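3.2 Kitchens, shared meals and the length of stay

The shrine at Skirketti receives most of its visitors on foot, by way of the ridge road from Langat. Earlier work on the site has dealt with the tomb itself and with the songs performed in the outer court. Much less has been written on the meals served to pilgrims, although these take up a large part of the day and shape how long people remain. This section looks at the kitchens and at their place in the life of the shrine.

We visited the site in January and again during the main festival season. Interviews were held with 160 pilgrims, most of them in the rest hall after the midday meal. A further 17 interviews were held with cooks, dishwashers and members of the families who supply grain and lentils. The interviews were short, and people were free to stop when the call to prayer was given. Notes were written up the same evening.

The main kitchen stands against the north wall of the compound. It is a long, low building with two doors, one for food going out and one for used dishes coming back. On an ordinary day it feeds 700 people. On a Friday the number is higher, and cooking starts before dawn. The menu hardly changes through the year: lentils, flat bread, rice when there is rice, and a sweet dish on feast days. Anyone may eat, and no one is asked about faith or family. Several pilgrims said this was the first thing they had been told about Skirketti as children.

Food is given in two ways. Most visitors sit in rows on mats in the court and are served from large pots. Those who are old or ill, and mothers with small children, may use the side room, where there are tables. Dishes in the side room are a mixed lot, given by households over many years, and they are washed apart from the metal trays used outside. Giving a plate is a common way to mark a vow that has been kept. The giver does not write a name on it, and once it has gone into use it is treated like any other.
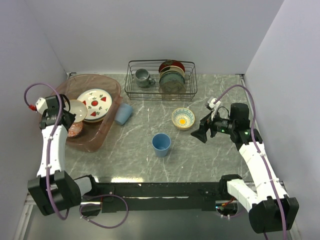 Figure 4. Strawberry-pattern plate in a plastic tub on a marble-patterned counter.

The custom of giving tableware seems to be fairly recent. Older cooks remembered a time when visitors ate from leaves or brought a bowl from home. The shrine's own account books, which we were allowed to read in part, list gifts of cloth, oil and grain for the earlier years, and plates and cups appear only in the later volumes. The books do not say who decided to accept them. One cook thought the change came with the bus service from Vidthorpe, when families began to arrive with more luggage. We could not confirm this.

Meals also affect where pilgrims sleep. Of the guesthouses on the lower street, 14 offer no food at all, and their owners saw no need to. Guests leave in the morning, eat at the shrine, and come back only at night. The guesthouses nearer the bus stand do serve breakfast, mainly to people who are going on to Irnalov and want an early start. Travelers who planned to see both places tended to treat Skirketti as a half-day stop, while those who came for the shrine alone usually stayed for two nights and took four or five meals there.

Helping in the kitchen is a form of devotion in its own right. Pilgrims may ask to peel, stir, sweep or wash up, and a place is nearly always found for them. Washing up was the task named most often by women over fifty, several of whom had done it on every visit. Men more often spoke of carrying water. In both groups the work was described with the same word that is used for service to the saint at the tomb, and some people went to the kitchen first and to the tomb afterward.

This order of visit is at odds with the printed guides, which send the visitor straight to the tomb and mention the kitchen in a closing line. The route taken through the compound is discussed in Section 3.3.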